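Thursday, June. Gallardo landing, back shop.

Continuing on the Turnix pedal drives. Carried over from the last entry: drives with the old seal set go notchy before the 500 hour service, and the question was whether to shorten the interval for the whole Wendora fleet or only for the boats that work the shallow end.

Started at 7:40 with the drive out of hull 54. Sudeo shows 500 hours since the last rebuild. I don't trust that number fully, see the section on hours below.

## Teardown, hull 54

Outer housing washed with fresh water before opening. Lower unit clamped in the soft jaws, prop nut off, shear pin intact but with a visible step worn into it. New pin goes in regardless.

Oil drained into a clear cup. Milky gray, no free water at the bottom after standing ten minutes. Same look as the last drive with the old seals. Fine metal on the magnet, a paste with no flakes. Bevel gears look fine: contact pattern slightly toward the heel, no pitting. Reshimming isn't justified.

Prop shaft seal: outer lip hard and polished flat, inner lip still good. Fishing line wound behind the prop, down in the groove where it can't be seen with the nut on. Line was green braid. It had cut a groove in the seal carrier that catches a fingernail.

Lower bearing rough by hand when cleaned and dry. Upper bearing smooth. Replaced both, since the shaft was already out.

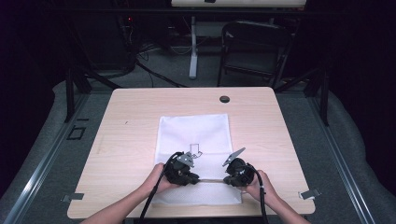 *White cloth on the light wood table, small arrow toward the near side.*

Crank side next. Crank bearings smooth. Left crank arm bolt was under torque and turned with light hand pressure on the wrench. Right one was at spec. The left arm has backed off on other drives too. I cleaned the threads on both, applied medium threadlocker and put a paint stripe across bolt head and arm so the dock staff can see movement without a tool.

Chain: measured over twelve links, inside the wear limit. Left it in.

## Seal set comparison

Old set is a single lip plus a dust lip. New set is a double lip with a stainless spring on the inner one, same outside diameter, 2 mm wider. The extra width uses up the relief behind the carrier, so the snap ring only seats if the carrier is pressed fully home. On the first try I had it cocked slightly and the ring popped out when I turned the shaft. Pressed it again with the stepped sleeve and it seated.

Procedure for the new set:

1. Clean the bore. Remove any burr at the snap ring groove with a fine stone.
2. Wipe the shaft with a clean lint-free cloth and cover the splines with tape.
3. Grease both lips. Fill the space between lips halfway.
4. Press with the stepped sleeve until the sleeve shoulder touches the housing.
5. Fit the snap ring, sharp edge outward. Check that it rotates freely in the groove.
6. Pull the tape. Turn the shaft ten full turns by hand.
7. Pressure test before oil.

Don't use the flat drift from the old kit for step 4. It contacts the inner lip on the wider seal.

Pressure test on hull 54: pumped to test pressure, held five minutes, no drop on the gauge, no bubbles in the tank. Rotated the shaft slowly with the drive submerged. One bubble early on, from trapped air under the prop nut, then none. Passed. 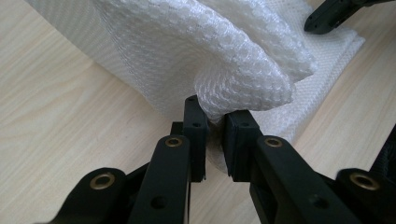 Filled with fresh oil to the lower edge of the plug hole, drive standing upright. The fill level in the printed Wendora sheet assumes the drive is lying on its side, and that overfills it. Overfilling pushes oil past the new inner lip on a hot day, which then looks like a failed seal. The sheet on the wall has been corrected in pen. The one in the binder hasn't.

## Hours

Sudeo counts hours from check-out to check-in. It doesn't know whether the boat was moving. A family that rents for the afternoon and spends most of it on the sandbar adds the full afternoon to the drive. Two runs across the channel into the wind add very little and are worse for the bearings.

For now the logged figure is treated as an upper limit. A few observations that bear on this:

- Drives from the shallow end boats come in with sand behind the prop and worn outer lips at low logged hours.
- Drives from the channel boats come in with clean seals and loose crank bolts.
- The drives that sat all winter with oil in them are no worse than the ones stored dry. I had expected a difference and can't find one in the notes.
- Fishing line shows up in both groups.

A crank revolution counter would settle it. A magnet on the left arm and a cheap bike pickup on the housing should do the job, if the pickup survives being rinsed every evening. Would like to fit one to a channel boat and one to a shallow end boat and compare against Sudeo for the rest of the season. The pickup needs to go above the splash line, and the bracket can't use the existing hatch screws because those come out daily.

## Interval

Proposal, to be argued with:

- Shallow end boats: seal and oil check at half the present interval. Full rebuild stays at 500.
- Channel boats: stay at 500 for everything, with a crank bolt check at every weekly rinse.
- Any drive with the new seal set: oil check at 500, full rebuild at 1,000, provided the oil comes out clear.

The 1,000 figure is a guess until one of them gets there. No drive with the new set has been opened at service age yet. First one due is from the batch done before opening this spring.

The half interval costs one gasket, the oil and bench time per boat. It doesn't cost a rental if the spare drives are rotated in before the morning check-outs. At present there are 2 spares on the rack ready to go and one waiting on a shaft. Rotation only works if the drive serial is changed in Sudeo along with the swap. Otherwise the hours stay with the hull and the log is useless. That was how the drive in hull 54 came to show hours from before its last swap, as far as I can reconstruct it. The paper tag wired to the drive gives a different start month from the record. I have corrected the record to match the tag and left a note in the comment field. 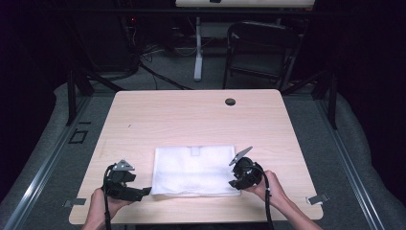 Afternoon: refitted the drive to the hull and ran it off the end of the dock. Steering cable had slack, taken up with three turns at the barrel adjuster. At slow cadence there's a tick once per crank revolution. It goes away under load. Traced it to the seat rail and not the drive. The rail clamp pad is compressed on the left side. Swapped the pads left for right, tick gone. New pads are on the order list.

Pulled the drive again after twenty minutes in the water and checked around the seal. No oil film on the housing, none on the prop hub. Paint stripes on both crank bolts still aligned.

Released hull 54 for rental from tomorrow's first slot. Status changed in Sudeo at 3:15.

## Other items

Rinse hose at the drive rack: the quick coupler leaks at the swivel. Replaced the washer, still leaks, the body is cracked. Swapped in the coupler from the paddle shed.

The stepped sleeve has a nick on the shoulder from being dropped. Dressed with the stone. It now lives in the top drawer with the seal kits and shouldn't go back on the pegboard, where it falls off the hook every time the vise is used.

Waste oil can is three quarters full. Needs to go out before the next teardown day.

Prop nuts: the nylon insert ones have been reused too often. Two of the nuts from the tray went on with finger pressure all the way. Threw out the whole tray. New nut every time the prop comes off, starting with this one.

## Open

- Counter bracket, sketch and material. Scrap aluminum angle under the bench may be long enough.
- Binder sheet, fill level.
- Check serials on all drives against tags, shallow end boats first.
- Order: new seal sets, shear pins, nylon insert nuts, rail clamp pads, medium threadlocker, one quick coupler.
- Next drive up is the spare waiting on a shaft. If the shaft hasn't come in, take the next shallow end boat with gray oil showing at the plug.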